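Depotting lipsticks into a palette: method, losses and a few corrections

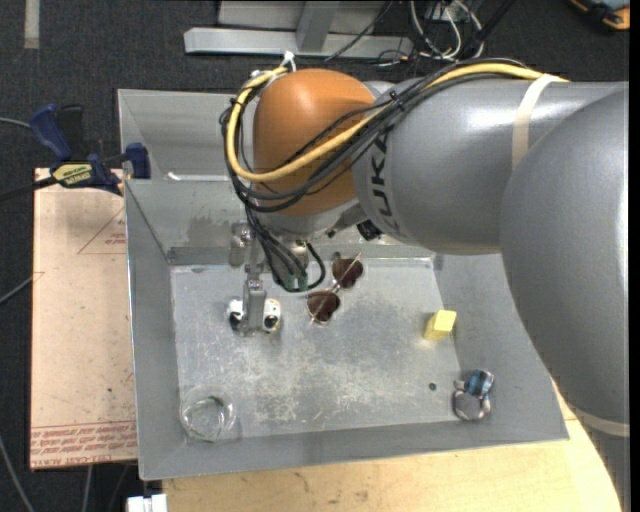 KUKA arm over a metal bin.

I have put this off since November, mainly for want of pans. They arrived last week from Jodudby, who will sell you empty tinplate pans in lots of 15 and no other quantity, so 15 lipsticks it was.

The case for depotting is storage. A bullet lipstick in its tube takes up far more drawer than the product inside it justifies, and the last part of the bullet, below the rim of the cup, can't be reached without a brush in any event. A palette of pans is flat, the colours are visible side by side, and mixing two shades takes a few seconds. The case against is that you lose a little of everything you melt, and that a pan has more surface open to air and to fingers than a bullet does. I only did shades I use with a brush anyway. The two I wear straight from the tube stayed in the tube.

Equipment, for those who asked after the cream blush post:

Empty tinplate pans, round, 26 mm
A magnetic palette to hold them
A stainless steel spoon with a deep bowl, or a very small beaker
Tealight or water bath
Metal spatula
Isopropyl alcohol, 70%
Paper towel, more than you think
Labels and a fine permanent marker

Label the pans first. I write the brand, shade and month opened on the underside before anything gets warm, as it is a nuisance to turn over a pan of liquid lipstick and I have been silly enough to try. If the palette is magnetic, keep the label to paper. A thick vinyl label weakens the hold and the pans slide when the palette is tilted.

Wipe the spoon, the spatula and the inside of each pan with the alcohol and let them dry fully. Then wind the bullet up and wipe the outside of that too. Slice it off at the base with the spatula and dig out the remainder from the cup. There is more down there than the packaging leads you to expect. On the Uruma satin in shade 341 I recovered a plug nearly as long as the usable bullet had been.

Heating is where most tutorials go wrong, in my view. They hold the spoon directly in a candle flame until the product bubbles. Lipstick has no business bubbling. It is a suspension of pigment in waxes and oils, and all you need is for the waxes to let go. The waxes don't all let go together: candelilla melts in the high sixties, carnauba in the low eighties. A water bath just under a simmer covers both with very little in hand, and it cannot scorch the product the way a flame does. Scorching shows up as a crayon smell and a brownish shift in the colour, most obvious in pale pinks. It does not reverse on cooling.

I used the flame for the first two as a comparison. One was fine. The other, a cool pink, came out measurably dull against the smear I had kept on white card beforehand. Everything after that went in the water bath. It is slower and the spoon handle has to be propped somehow. A bulldog clip on the rim of the saucepan did the job. Keep water out of the spoon. A single drop will sit under the wax as a bead and leave a pit in the surface when it sets.

Stir gently while it melts. Pigment settles, particularly the heavier iron oxides and anything with titanium dioxide in it, and if you let the spoon stand you get a streaky pour with the colour at the end. Stirring hard has its own penalty in the form of air bubbles. Slow figure eights with the flat of the spatula, scraping the bottom of the spoon as you go.

Pour in one go, from low down, into the centre of the pan. Warm the pan beforehand on the lid of the saucepan. A cold pan sets the first contact layer at once and you get a ridge around the rim. Once poured, give the pan a couple of light taps on the bench to bring bubbles up, then leave it alone.

On cooling, I have changed my advice. I used to say to put the pans straight in the freezer. That is the right thing for a moulded bullet, where you want shrinkage so that it releases. In a pan you want the opposite. Four of mine went in the freezer and two pulled away from the wall and rattled. The rest cooled on the bench under an upturned cake tin to keep dust off, and all of those stayed put. The surface on the bench-cooled ones is slightly less glossy. I can live with that.

Results by finish:

Satins and creams. No trouble. Colour unchanged, texture unchanged once set overnight.

Sheers. These melt quickly and set soft. The pan was still tacky after two hours and picks up lint. Keep the palette shut.

Mattes. Thick even at full melt, and they need to be pushed into the pan with the spatula. The surface came out rough. I passed a hair dryer over one on low to level it, which worked, although the colour splashed a bit on the adjoining pan, so do it outside the palette.

Frosts. The mica orients itself on pouring and you get visible swirls. It makes no difference on the lips. If it bothers you, stir once with a toothpick just before it skins over.

Liquid lipsticks. Don't. They rely on a volatile solvent and belong in a closed tube. The same goes for anything labelled long-wear with a doe-foot applicator.

Losses were mostly on the spoon. I didn't weigh every shade, but the film left behind after pouring is real, and it matters if the lipstick is nearly finished to begin with. Combining two near-empty tubes of similar base into one pan spreads the loss. Don't combine a matte with a sheer, as mine separated slightly and has an oily ring.

For hygiene, take product out with a clean spatula, wipe the surface with tissue now and then, and use the date you first opened the tube. Remelting does not reset the clock. If it smelled of old cooking oil before, it will afterwards as well.

The palette has one empty space, as one of the Skondaddale berry shades had gone rancid and went in the bin. I have kept the spare pan for a brown I am blending from leftovers. It is currently too red and wants a touch of black oxide, which I have run out of. I will add the ratio here once I have one that looks right in daylight.

Filed under: lips, storage, methods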